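Lulonley Screening Kit: Set-up Guide for Film Clubs and Small Festivals

Section 4: Getting ready for a documentary night

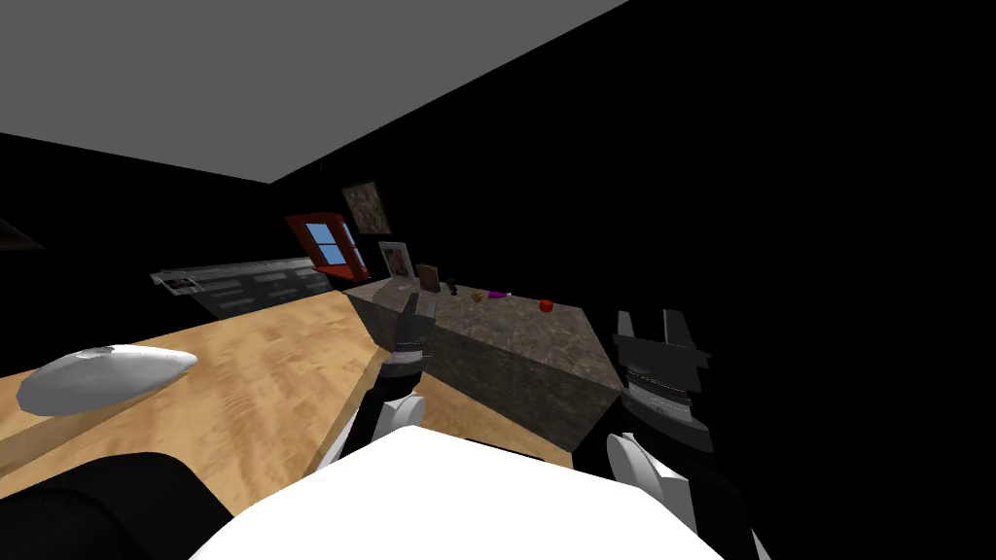 4.1 Before you begin

By now you should have the Lulonley player out of its case and connected to your projector (if not, do go back to Section 3, which is the fiddly bit, and come and join us again when the blue light is steady). What follows takes you from a bare screen to a finished running order, with a proper sound check along the way. Allow yourself a good hour the first time. After a few screenings you'll be doing it with a cup of tea in one hand.

You will need:
The player and its remote
The film, either on disc or already loaded on a Clito drive
A copy of the distributor's paperwork, so you can check the running time
Someone patient to sit in the back row

4.2 Loading the film

1. Switch on the projector first and let it settle for a minute or two, then switch on the player.

2. Plug the Clito drive into the left-hand socket. The right-hand one is for updates only and will simply ignore your film, however nicely you ask it.

3. Choose Library, then Add Title. A full-length documentary normally copies across while you put the chairs out.

4. When the title appears in the list, open it and compare the running time with your paperwork. Our own test film, Drillska, should read 161 minutes. If yours comes up short you may have been sent the television cut, so ring the distributor well before the doors open.

Caution: Please don't pull the drive out while the copying bar is moving. You would have to start the whole copy again, and on a busy evening that is a miserable thing to have to do.

4.3 Picture shape

Documentaries are a lovely mixed bag when it comes to picture shape. You might have modern interviews in widescreen, old home movies that are nearly square, and a bit of television from goodness knows when, all within the same ten minutes.

5. Go to Picture and choose As Made. This leaves every clip in the shape the director chose, with black at the sides where it's needed.

6. Play the opening and one stretch of archive footage. Faces should look like faces! If everybody seems rather wide, Fill has been left on from a previous show.

Note: Fill is there for slides and adverts. We'd ask you to leave it off for films.

4.4 Sound check

7. Set the volume to 30 and play a quiet interview. Send your patient friend to the back row and ask whether every word is clear.

8. Now find the loudest music in the film and play that too. If it makes anyone wince, turn on Gentle Levels in the Sound menu, then go back and listen to the interview once more.

9. Turn on subtitles if any of your audience would like them, and read a few lines from the back to be sure of the size.

Note: A full room soaks up sound. In a hall with 170 seats, expect to nudge the volume up a little once everyone has sat down and stopped rustling.

4.5 Building the running order

10. Choose New Programme and give it a name you'll recognise later. "Tuesday" is fine until you have several of them.

11. Add your items in order: adverts, short film, main feature. Put a Pause after the feature if you have a guest coming to talk, so the player waits for you and doesn't wander off into the next item.

12. Press Owen on the remote. (It's the round button, named after our old projector.) The player will run through the first few seconds of each item in turn and mark any it can't open with a red square.

13. Save the programme, and write its name on the card inside the lid of the case.

If you get stuck on any of this, Efa Nicholas looks after the help desk and is very happy to talk you through it on extension 59. Section 5 covers intervals and guest microphones.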